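Re: [linens] Fitted sheets that won't stay put on deep mattresses
From: Wilma Verbeke
Date: Sep 10, 2018
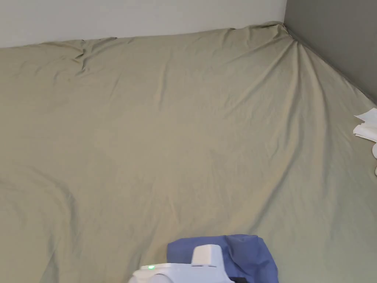 The Skotton sheet on the spare bed, sage khaki, wall side

Hi Parisa and everybody,

Parisa Nikzad wrote:
> I have a 16 inch mattress and every fitted sheet I buy pops off
> the top corner by morning. Has anyone tried the Skotton ones?
> And do you bother ironing them? My sister says I'm nuts.

Yes to Skotton! I bought 2 sets in June, the sage khaki and a white one, and I like them a lot, with one grumble. The pockets are plenty deep but the elastic is strong, so you get those wrinkles fanning out from the corner, same as in my picture. I've pulled and tugged and they come right back. It doesn't bother me once the comforter is on.

My bed is shoved into a corner of the room too, so making it is a workout. What I do is climb on, hook the far corner by the wall first, then the other one at the head, then back myself off the end on my knees and do the foot last. If I start at the foot I never have enough cloth left at the top and I end up saying words. Check the tag for the long side before you climb up there (ask me how I know).

As for ironing, your sister is right, sorry! I did it once, for my mother-in-law's visit, and it took me 40 minutes. Now I take the sheet out of the dryer while it's still a little damp, give it a good shake and put it straight on the bed. It still has ripples in it and I can live with ripples.

Before these I had the Kimaro jersey kind, which is soft as anything but went baggy on me in the middle. I paid 20 dollars for it so I can't complain too loudly. I also tried those clip straps that go under the mattress - they work, but you have to lift the whole thing to get them on, and my back said no.

Does anybody know if the Plukberg pillowcases come in a green that would go with this? The one on their website looks kind of minty to me and I don't want to pay shipping twice.

Wilma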